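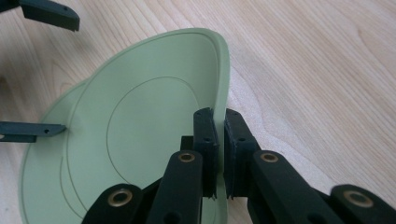 22/03/2020

Humidity drift on the Fuvden balance, continued from the October pages.

Background for whoever picks this up: the Fuvden reads high in the morning and comes back down by early afternoon. In October I put it down to the heating and moved the balance off the outside wall. That cut the drift by half but did not remove it. Puspita Ong suggested the drift follows room humidity and has nothing to do with temperature. Today was the first proper attempt to separate the two.

Setup. Balance on the stone slab, draft shield closed, leveled before start and again at the end (bubble had not moved). Reference mass is the brass one from the Maurya set, wiped with a dry cloth, handled with the forked lifter only. Logger set to one reading every 15 seconds. Temperature probe taped to the slab, humidity probe hung inside the shield from the top vent. Door to the corridor kept shut, sign on it. Somebody opened it twice anyway; both times are marked in the log.

Run A, room as found, heating on. 1,042 readings. Start of run shows the usual high offset, then a slow decay. The temperature trace is nearly flat for the first third while the mass reading is already dropping, so temperature alone does not explain it. Humidity falls over the same stretch and the two curves look alike by eye. Have not fitted anything yet.

Run B, heating off, small dish of silica gel inside the shield. 521 readings, shorter because I needed the slab for the Ukier job. Offset at the start was much smaller. There is a step partway through that matches one of the door openings. I have left it in the raw file and will mask it in the copy.

Complication: the gel changes the air inside the shield but also takes up water itself, and the dish sits close enough to the pan that I would like to rule out any effect from air moving past it. Next time put the gel in the rear compartment and give the shield a full hour closed before logging.

Second complication: static. The humidity reading inside the shield dropped low enough in Run B that the pan may have been picking up charge. Readings were noisier toward the end, which fits. The ionizer is still out on loan to Dradalness. Asked for it back.

Zero check. Took the mass off and logged the empty pan between runs. The zero moves too, in the same direction as the loaded reading but by less. If this were only moisture on the brass the zero should have stayed put. So at least part of it is in the balance itself - pan, hanger or the coil housing. Did not open the case.

File naming: the logger restarted its counter after Run A, so Run B has the same default name. Renamed by hand, a and b suffix. Do not sort by creation time, the logger clock is still on the old setting.

Ukier samples weighed after Run B with gel removed and shield aired. Heaviest came to 2,540 mg, within their stated range. Bracketed each one with the reference mass and corrected for drift linearly between brackets. Good enough for what they want, would not use it for anything tighter.

To do
- Fit Run A against humidity with a lag term, try several lags
- Repeat Run B with gel at the rear and ionizer in place
- Run with the stainless mass in place of the brass, same conditions as A
- Ask P. Ong for her humidity log from the storeroom - same probe type, useful for checking calibration
- New desiccant, the current batch is mostly spent

Slab cleared, balance left powered with the shield closed. Please leave it on overnight, the warm-up takes most of a morning.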